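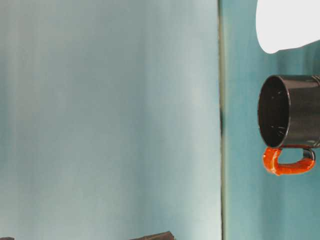

Gavstead Parks and Street Trees Department — Young Residents' Pages

How a Street Tree Gets Its Water

A tree in a forest drinks from soft, deep soil. Rain falls, soaks in between the dead leaves, and reaches the roots slowly. A tree on a city street has a harder time. Most of the ground near it is covered with pavement, and rain that lands on pavement runs to the nearest drain.

The department looks after 1,288 street trees in Gavstead. This page explains how they get enough to drink.

What roots do

Many people think that tree roots go straight down like a carrot. A few do, but most roots spread out sideways in the top layer of soil. The thick roots hold the tree steady. The thin ones, some as fine as hair, take in water. The water then travels up the trunk through very narrow tubes in the wood and out to the leaves.

Roots also need air. Healthy soil has tiny gaps in it, and air and water share those gaps. When cars park on soil, or many people walk over it, the gaps are squashed shut. Gardeners call this compacted soil. Water cannot easily get in, and roots cannot easily push through.

What a tree pit is

The square or circle of open ground at the bottom of a street tree is the top of its tree pit. The part you can see is small. Under the sidewalk the pit may be much larger. On Puvholm Avenue, each new tree has a pit filled with a mix of stones and soil. The stones hold up the sidewalk, and the soil fills the spaces between them so that roots can grow there.

Some pits have a small gap in the curb beside them. When it rains, water from the street flows through the gap and into the pit. The soil acts as a sponge — it keeps some of the water for the tree and lets the rest drain away slowly. This also helps to keep puddles off the road.

Why young trees need help

A newly planted tree has lost many of its roots in the move from the nursery. Until it grows more, it depends on people. Our crews give each young tree 20 gallons of water a week in summer. The water goes into a green bag tied to the trunk, and small holes in the bottom of the bag let it drip out over several hours. Please do not poke the bags or lean bicycles on them.

After about three summers, most trees can manage without a bag. In a very dry year, we may bring the bags back.

How you can help

With an adult, you may water the tree nearest your home. Early morning is best. Pour slowly, and stop if the water begins to run off the soil. Do not pour soapy or salty water into a tree pit.

Keep off the soil if you can, and pick up any litter you find there. Leave the wood chips where they are, but tell us if they are piled against the trunk, as damp bark can rot.

Questions about the trees in Gellwood and the streets near it may be sent to Arnulfo Marulanda, Street Tree Officer, at the Gavstead parks office. Please include the name of the street and the number of the nearest house.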